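I got to Jillard twenty minutes early and Heather Katene was already out in the car park with a clipboard, moving witches hats. She runs business continuity for Rilness, a mid-sized distributor with three sites, and she'd agreed to talk to me on the one morning she was also running an evacuation drill. I offered to reschedule. "No, come," she'd written back. "You'll learn more from watching people stand in the wrong spot than from listening to me."

She was right about the wrong spot, by the way. Half of dispatch went to the old assembly point, the one next to the gas meter, which was retired before last summer (the sign's still up, she's chasing it).

We sat down afterwards with very strong tea, and I asked how she'd ended up in this line of work. She laughed. "Payroll! I was in payroll. Then we had the flood in the lower warehouse and I was the only one with everybody's mobile number, so all of a sudden I was the emergency communications department."

That night is still the thing she measures everything against. She had 455 people to reach and a spreadsheet that hadn't been touched in ages, and she rang them one at a time from her kitchen until her phone went flat. Some of the numbers belonged to people who'd left. One belonged to a fish and chip shop.

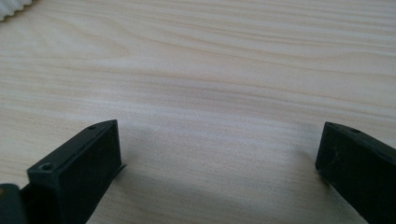 Ignacio Marchetti remembers the same night quite differently, and told me over the phone that the calls weren't the trouble at all, it was that three different managers were giving three different instructions about whether to come in. He reckons you could have had the flashest messaging system in the country and still sent people driving towards the water.

I put that to Heather and she didn't argue. "Ignacio's spot on. We bought the software first and sorted out who was allowed to press the button a year later. Wrong way round."

The software is called Sandinel, and she's fond of it in the way you're fond of a ute that mostly starts. It sends a text, waits, then rings, then emails, and it keeps a list of who's answered. What she likes best is the dull part – it pulls contact details from the HR system every night, so she's not relying on people remembering to tell her they've changed numbers. What she doesn't like is the template editor, and she went on about the template editor for quite a while.

Her own rule for messages is that they have to make sense to someone who's just woken up. Site name first, then what to do, then when they'll hear from you next. She showed me an early one she'd written herself, which began "Please be advised that due to circumstances" and took up most of the screen. She keeps it printed out in her drawer.
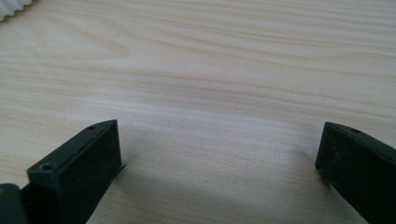
How often should a business run a test? Heather does a full one every quarter and a short text-only one in the months between, and she thinks a smaller outfit could get by on two full tests a year so long as one of them happens outside office hours.

The after-hours tests are the ones that get her into strife. Last April she sent one at 1905, right on dinner, and got a 700-word complaint from a bloke in accounts. She read it all. Then she rang him and asked him to join the planning group, and he's still in it, and apparently very good at spotting vague wording.

I wanted to know about training, because that's where most of the people I interview get a bit glum. Rilness uses Bhuiyan, an outside mob who come in and run tabletop exercises with the site leads. Zinhle Khumalo has led the last few. Heather sat in the back for the first and said it was excruciating.

"She gave us a power failure, which we all thought was easy, and then she told us the person with the generator key was on a plane. And we just sat there! Grown adults, looking at each other." 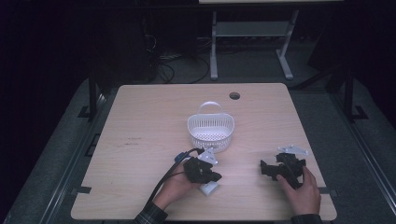
There are now two spare generator keys, and every role in the plan has a second name beside it and a third beside that. Heather also insists that the deputies run the exercise at least once without the boss in the room, which was unpopular with the bosses. She says you find out quickly who's been carrying the whole thing in their head.

We got talking about suppliers too, which I hadn't planned on. Her view is that most plans stop at the front gate. Customers will forgive a late pallet if you ring them before they ring you, so there's a separate contact list for them now, with its own set of messages and a different person in charge of it. Đạt Võ looks after that one. I'd hoped to catch him, but he was out with the fire wardens going through the roll.

"People think it's a safety thing or it's a business thing," Heather said. "I've only got the one plan. I haven't got time for two."

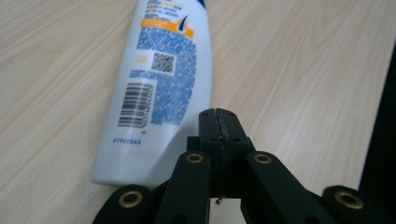 I asked what she'd spend money on if someone handed her a bit extra, fully expecting a new gadget. She said relief staff, so that the night shift could do their training on paid time during the day instead of getting a folder and a signature sheet. After that, better radios for the back lot, where the mobile reception drops out near the racking. She's been asking for the radios for a good while and I got the feeling my tape recorder was meant to help with that.

By then someone had come to the door to say the drill report was due and the head count from dispatch didn't match. Heather picked up her clipboard, told me to help myself to the biscuits, and went off to find out who'd signed in twice.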